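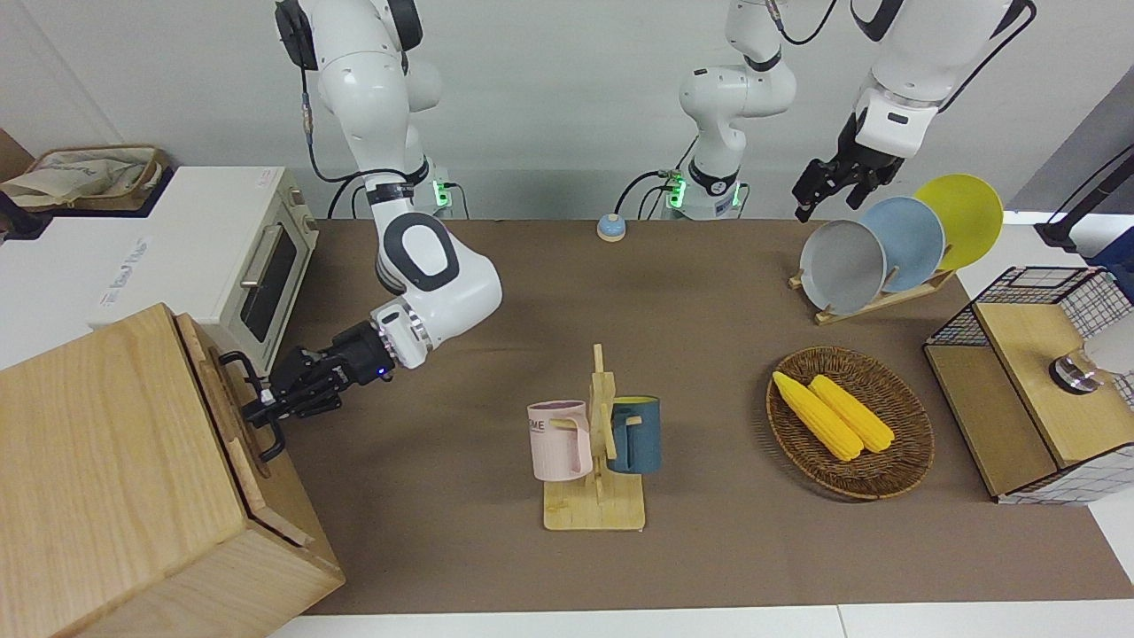

Kitchen Storage > Small Cabinets

Refitting the handle on a small wooden cabinet

A loose handle on a light wood cabinet is usually a screw problem. The screws back out a little with each pull, the holes widen, and after a while tightening does nothing. The procedure covers a black metal bar handle on the front edge, held by two machine screws from the inside. It applies equally to lift-up lids and side-hinged doors.

You need a hand screwdriver, a steel ruler, a pencil, masking tape, wood glue, a few toothpicks and 300 grit sandpaper.

Clear the counter first. A toaster oven standing behind the cabinet should be unplugged, cool, and moved back far enough that the door or lid opens fully. Baskets and bags can go anywhere out of reach. Put a mat under the cabinet if the table surface scratches, and slide the whole box onto the table before you apply any force. A cabinet hanging over the edge will tip when you lean on the driver.

Removing the handle

Open the door and hold the handle from outside with one hand. Back both screws out by alternating, a couple of turns each. Taking one out completely first lets the handle swing and mark the wood. Lay the screws out in order. They are often the same length, but not on older Climska units.

Checking the holes

Push a screw through by hand. It should slide with slight resistance. If it wobbles, dip toothpicks in glue, pack the hole, snap them off flush and leave it overnight. Sand flush the next day, along the grain. Blond wood shows cross-grain scratches very clearly, and finish makes them worse.

Redrilling

Tape over the front. Measure center to center on the handle itself, not on the old holes, and transfer it to the tape. Check that both marks sit the same distance from the edge. Drill from the front at no more than 1000 rpm with a scrap block clamped behind. Peel the tape back toward the hole.

Refitting

Start both screws by hand before tightening either. Bring them up evenly until the handle stops moving, then add a quarter turn. More than that crushes the wood under the screw head and the handle will loosen again. A thin washer under each head spreads the load.

Test with the cabinet loaded as it will be used. Pull from the middle of the bar, then from each end. Retighten once after a week.

Comments (3)

Radek Havlíček
Worked on a Jarkosa box with a softer wood. I had to pack the holes twice, the first lot of toothpicks pulled straight out with the drill.

Nneka Ezeani
Would threadlocker do instead of washers?

Natália Vaněk
@Nneka it stops the screw turning in the handle but does nothing for crushed wood. I use both. Mine was last tightened in April and hasn't moved.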